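Why do clouds look grey?

A cloud is made of very small drops of water. Each drop scatters sunlight in all directions. In a thin cloud most of the light passes through, so the cloud looks white. A thick cloud lets less light through and its underside looks grey.

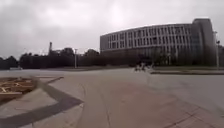 Overcast sky over a curved building and a line of trees. The cloud is brighter in some parts than in others.

Weather observers measure cloud cover in eighths of the sky, called oktas. A sky half covered is 4 oktas. A fully covered sky is 8 oktas and is called overcast. The sun may be hidden, but daylight still reaches the ground.

Word to learn: okta, one eighth of the sky.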